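Clatmont Summer Mathematics Program
Progress report to the Katwood Fund, second year of the grant

Summary

The program ran for five weeks in June and July at the Brakden campus, as planned. We admitted 40 students and 35 finished. Three of the five who left did so in the first week, before problem sets were returned. The other two had family travel that overlapped with the last week. Spending is within budget except for printing, which is covered below.

Courses

Every student took number theory in the mornings. In the afternoons they chose between plane geometry and an introduction to groups. The geometry course was new this year and replaced the graph theory course described in our original proposal. We wrote to the Fund about this change in March and the change was approved.

The geometry course began with straightedge and compass constructions and spent its second half on inversion. The instructors had planned to reach the problem of Apollonius by the fourth week. They got there in the last two days, and the general case was only sketched. Students spent longer than expected on proofs that a construction does what it claims, and the instructors decided to let that run. We think this was the right decision, but the syllabus needs to be shorter next year.

The groups course went at the planned speed. It covered permutations, symmetries of the square and the hexagon, cosets, and Lagrange's theorem. The last week was given to counting problems with Burnside's lemma.

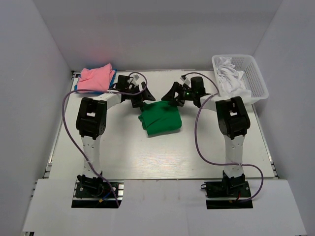

Number theory was taught from our own notes, now in their third version. Unique factorization was moved ahead of congruences. Homework on the Euclidean algorithm was noticeably better than last year, and the section on quadratic residues was again the weakest. Many students could use the law of quadratic reciprocity to calculate but could not follow the lattice point proof. We will add two lectures before that proof and drop continued fractions.

Problem sets and grading

Students handed in 2,364 written solutions over the five weeks. Each one was read by a grader and returned with comments, normally by 9 a.m. the next day. In the third week we fell two days behind when two graders were out sick. Instructors graded that weekend and the backlog was cleared.

We do not give scores. A solution is marked complete or returned for revision, and a student may revise as many times as he or she likes. Most revisions were for missing cases in induction arguments and for proofs that assumed the converse of what had been shown.

Final papers

Each student who finished wrote a short paper on a topic of his or her own choice. Together the papers come to 172 pages. Topics included sums of two squares, the regular 17-gon, wallpaper patterns, and Pell's equation. The bound set will be sent to the Fund in September with the financial statement. 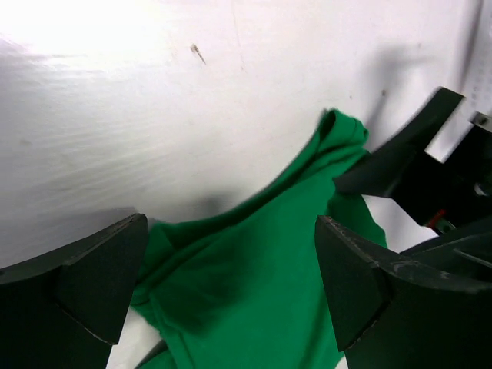

Bright green fabric on a white surface.

Budget

Instructor and grader pay, housing, and meals came in at the amounts proposed. Printing went over because the number theory notes were reprinted in the second week after errors were found in chapter four. We covered the difference from the supplies line and are not asking for additional funds.

The Cortés Room, which we use for evening study, was closed for the first four evenings for work on the ventilation. We used the dining hall until it reopened. There was no charge for either space.

Plans for next year

We will keep both afternoon courses. The geometry syllabus will be cut so that inversion starts in the second week. We plan to hire one more grader, paid for by ending the printed problem collection and posting it online. Applications will open in January, a month earlier than this year, so that families have the dates before making summer plans.

The revised number theory notes will be ready in February, and a copy will go to the Fund with the next report.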